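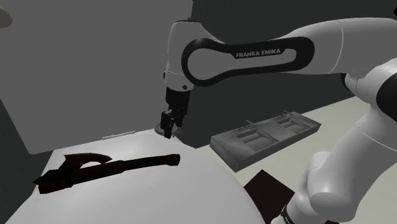

I look after one small arm cell in the shed behind our house, and over the years I've ended up with a shoebox full of scribbled notes on keeping it sweet, so this page is my attempt at getting them out of the shoebox. Most of it is plain housekeeping. The first thing I'd tell anyone is to lay the whole job out in simulation before a single bolt gets undone on the real bench, and to leave the clutter in when you do. My render has the sink unit with its two basins and two taps, the dark axe-like thing lying in front on the big rounded white surface, the maroon square, and the Franka Emika arm reaching over the lot with its gripper pointing straight down beside a grey ring. A tidy model with nothing in it will let you plan all sorts of lovely sweeping moves that you'd never dare make over a real bench. Taps are the worst for this. They're slim and they stand up higher than you remember, and it's very easy to plan a path for the fingertips and forget that there's a whole wrist coming along behind them.

Starting from the bench up

Please get the bench right before you fuss over anything else. I spent most of one November chasing a position error that I was certain was in the hand, and it was the bench rocking on a bit of old lino. Put a spirit level across it both ways, then lean on each corner in turn with your full weight and watch the bubble. If it shifts, pack the leg with something that won't squash (a metal shim is lovely, folded cardboard is not, and I say that as someone who has used a great deal of folded cardboard). My bench top sits 684 mm off the floor, a bit low for me but just right for reaching the base bolts without a stool.

Base bolts go up in a cross pattern, a little at a time, the same way you'd do the wheel on a car. Use the torque figure in your own arm's manual and no one else's, mine included. Once they're done I run a line of paint pen across each bolt head and onto the base, and after that a glance tells me if one has crept.

The fingers

Power off and the stop button pressed in before your hands go anywhere near the gripper. I still say it out loud to myself every time, and my husband has stopped asking who I'm talking to.

Wipe the fingers with a lint-free cloth barely damp with isopropyl, and work from the top down toward the tips so you aren't dragging grit up into the slides. Check your pads can take the alcohol first. Mine came from Drarov and don't mind it, but I had an earlier set that went tacky and had to be peeled off with a plastic scraper and a lot of patience.

While you're there, look at the two tips side by side from the front, with your eye level with them. Any view from off to one side will make the nearer finger look longer, and you can talk yourself into a bent finger that way. I did, and ordered a replacement I didn't need. It's still in its bag if anyone wants it.

Finger screws do work loose. I check mine every Sunday after lunch with the short hex key that lives on a hook by the door. If one keeps backing out, clean the threads properly, let them dry and use a small dab of the removable sort of threadlocker. The permanent sort will have you swearing at it in a year's time.

Covers, seams and shiny bits

The pale covers on these arms mark easily and every greasy thumb shows. Warm water with a drop of dish soap on a well-wrung cloth does the lot. Go lightly along the seams, where a wet cloth will leave a little bead of water sitting, and follow up straight away with a dry one. The glossy black trim wants a microfibre cloth and nothing else at all. I used kitchen paper on mine once and I can still find the scratches when the afternoon light comes in.

Don't spray anything at the arm. Spray the cloth, over by the sink if you've got one, and carry it back.

Cables

Leave a generous loop at the base and don't cinch it. I use the soft hook-and-loop ties from Wumar in the 385 mm length, cut down as needed, and I keep the offcuts in a jam jar for next time. Move the arm slowly through its full reach with someone else watching the cable, and swap over and do it again, because you'll each notice different things. Kyriaki Tsolakis, who taught me most of what I know when we were both at Stefanou, used to draw a chalk line on the floor where the cable was allowed to lie. I've gone over to masking tape but the idea is all hers.

Getting the model and the bench to agree

Back to the simulation for a minute. Once the real bench is settled, measure it again and put the numbers into the model, even if you did it before you started. Measure from the base of the arm every time and never from the wall, as walls in sheds are only approximately where you think they are. I give every fixed object 55 mm of clearance in the model and more than that over anything tall and thin.

Then run the real thing at a crawl with nothing in the fingers and your hand by the stop. Watch the elbow as well as the gripper. We all stare at the gripper, it's where the interesting part happens, and meanwhile the elbow is off visiting the shelf with the paint tins.

If the arm lands slightly to one side of its mark in every position, suspect the base or your measurements. If it's fine close in and drifts further out, check the level again. If it's different each time you run it, go and feel the finger screws.

Odds and ends

Keep a notebook with the cell, a paper one, and write down what you touched even if it was only a wipe. Wubit Tekleab put me on to dating the pads on the back with a fine marker before they go on, and it's been worth its weight in gold.

An ice cube tray makes a good screw holder if you fill it in the order things came off.

The dust filter on the control box gets forgotten by everybody. Mine is a Limell one that taps clean over the bin, and I swap it after 80 hours of running, a bit sooner in summer when the paddock next door has been cut.

Throw an old cotton sheet over the arm if it's going to stand idle for a while, and take it right off again before you switch on. Pin a note to the switch if you're the forgetful sort. Mine is written on the back of a seed packet.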